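Koltiteo Kitchen Words

README, last touched 4th April

What this is

Word list of kitchen and cooking talk. 1000 entries, plain text, one per line. Collected from home cooks in and near Flirnstead, mostly older folks but not only. What people call the stuff in their kitchen, the way they say it, not the way a cookbook would.

Started as a side thing to the Sunderell dialect list and got too big for it. So now its own folder.

Files

words.txt - the main list
variants.txt - spellings, see below
notes.txt - longer comments, messy, read at own risk
old/ - December version, kept so old links don't break

Line format

Word, tab, part of speech, tab, meaning, tab, area code. Meaning can have commas in it. Never tabs. If you find a tab in a meaning its a bug, tell me.

Area codes are two letters. FL is Flirnstead town, FR is the farms north of it, SU is Sunderell. XX means the person moved around a lot and couldn't say where they got the word.

A few lines so you get the idea:

slobber-lid, noun, a pot lid that doesn't fit and drips down the side, FR
to hush (a pan), verb, turn the heat down just before it boils over, FL
cornerbread, noun, the end piece, or any piece with crust on two sides, SU
thumby, adj, of dough, too soft to hold a dent, FL

(Commas above instead of tabs, tabs get eaten when this is pasted.)

How it was collected

Talked to people, wrote it down. 38 people in all. Most of them in their own kitchens, where they point at things and the words come out easier than sitting at a table with a form. Some by phone. Phone ones are weaker, I think, people get polite and start using store words.

A word got in if 2 people gave it without being asked for it. Exceptions are marked with a star at the end of the line. There are 24 stars. Most are words for pickling, where only the Sunderell cooks had much to say.

No names, no ages, no street. Please don't ask for them, they weren't kept.

Spelling

Trouble. Most of these words were never written down by the people who use them. Rule I used: spell it so a stranger reading out loud gets close. Where people had strong feelings about the spelling I went with theirs. Other spellings are in variants.txt. "Skillick" alone has a whole paragraph in there.

No sound files. Stress is marked with a capital letter only when it's not where you'd expect, so gravELL but plain slobber-lid.

Known problems

- Baking is heavy, meat is thin. Fish almost nothing.
- Some entries are really two entries. "Dredge" the verb and "dredge" the shaker need splitting.
- Meanings written by one person (me), so my own way of talking leaks in
- Alphabetical order breaks around the hyphenated ones. Sorting script is the old Xue one and it does what it likes
- notes.txt has a few lines cut short, orignals lost
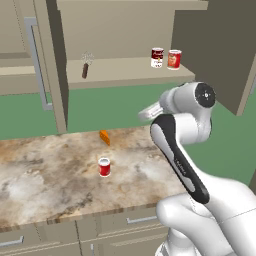

Are words for furniture and counters in the list, or only cooking words?

Both are in, as long as the word is used in the kitchen. Shelf, counter and pantry words are tagged noun like everything else, no separate category yet.

Using it

Free for anything, school, games, your own dictionary, whatever. Say where you got it: "Koltiteo Kitchen Words" is enough. If you change a meaning, say you changed it. Don't sell the list by itself.

Loading it is easy, any spreadsheet will open it. Set the separator to tab and the encoding to UTF-8 or the accents on the borrowed words turn to junk.

Adding words

Send the word, what it means, where you heard it. One sentence with the word in it helps a lot. Don't send words from books or TV shows. Corrections welcome too, esp. from the FR area where I was only there a short while and probly misheard some.

To do

- split the double entries
- more fish
- check all the XX lines again
- variants.txt needs the same area codes as the main file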